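Alva folding table – set-up and care guide
Section 4: Using the table for laundry and sorting

Read this section after you have fitted the legs and checked that the table stands level (section 3). It covers the top surface, where to put a basket, and how to clean up afterwards.

The top has a pale wood-grain pattern. Small darker flecks and streaks along the grain are part of the pattern and are not a fault. 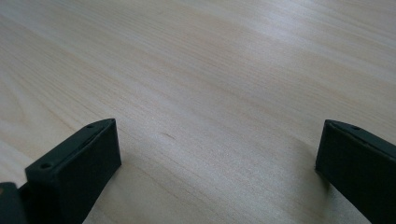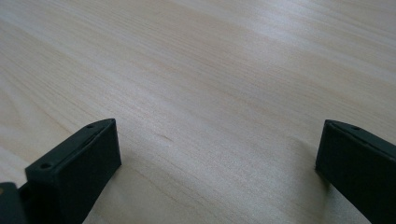
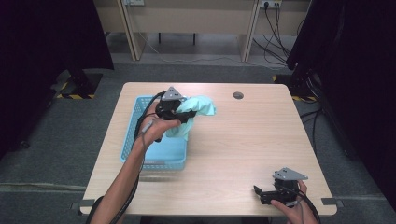
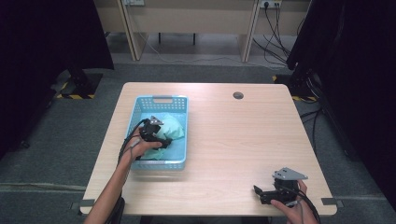
4.1 Before first use

1. Peel off the protective film, starting at a corner. Pull it back low across the top, not straight up.
2. Wipe the top with a soft cloth wrung out in warm water, then dry it with a second cloth.
3. Leave the table for 30 minutes before you put anything on it.
4. Press the grommet cap down with your thumb until it sits flush. If it rocks, lift it out, turn it a little and press again.

Note: The film sometimes leaves a faint line of glue near the rounded corners. Rub it with a drop of washing-up liquid on a damp cloth. Do not use white spirit or nail varnish remover.

4.2 Placing the basket

Any plastic basket with a flat base can be used. The Riten basket (sold separately) has pierced sides, so air can get to the contents, and it fits the Alva top with enough room beside it for folding.

1. Check the underside of the basket for grit. Grit is the most common cause of scratches on this top.
2. Set the basket down on one half of the table with its long side running from front to back. Right-handed users generally find the left half easier.
3. Keep the whole base of the basket on the table. It must not hang over any edge.
4. Leave the grommet hole clear if you have a lead running through it.

Caution: Do not slide a full basket across the top. Lift it with both hands. Baskets with metal feet or wire bases need a mat underneath.

4.3 Sorting and folding

1. Take items out one at a time and shake them over the basket, so that lint falls back inside.
2. Lay each item flat on the clear half of the table and smooth it from the middle outwards.
3. Fold towards you, and stack finished items at the front corner.
4. When the stack is 20 cm high, move it off the table and begin another.
5. Small cloths, such as face cloths and dusters, can go back in the basket unfolded and be left until last.

Note: Check zips, buckles and metal buttons before you smooth an item down. Turn them to the upper side, or turn the garment inside out.

Caution: Put damp washing in the basket, never directly on the table. Water left standing can work its way in round the grommet and lift the surface there. Strong colours may also mark a pale top if they are left on it wet.

4.4 Leads and appliances

The grommet is meant for a lamp or radio lead. To fit one:

1. Unplug the appliance at the wall.
2. Lift out the grommet cap and feed the plug down through the hole.
3. Refit the cap with the lead in its notch.
4. Gather any spare length beneath the table with the clip supplied, well away from your feet.

Do not iron on the bare top. A Sturo ironing mat can be used on the Alva table with irons up to 2300 watts. Stand the iron on its own rest between garments, and let the mat cool before you roll it up.

4.5 Cleaning and marks

Everyday dust: dry cloth, following the grain.
Fabric softener or detergent: wipe up at once with warm water. Dried softener leaves a dull patch, which may need two or three goes.
Dye: washing-up liquid on a damp cloth, left for 2 minutes, then rinsed off. Repeat if needed – do not scrub.
Tape residue: warm the tape with a hairdryer on its lowest setting and peel slowly, keeping the tape close to the surface.

Scouring powder, bleach and the rough side of a sponge will all damage the finish, and damage of this kind is not covered by the guarantee.

4.6 On carpet

The table can be used on carpet, but the legs will settle during the first week. Check the level again after that time and adjust the feet as described in 3.5. On deep pile, fit the wide foot caps from the spares bag.

If the table still rocks once the feet have been adjusted, contact Grellach customer service and ask for Selorm Asante (tables) or Kofi Ankrah (spare parts). Have the code from the label under the top ready. Replacement grommet caps and feet are sent out by post, and new feet should be fitted as a full set.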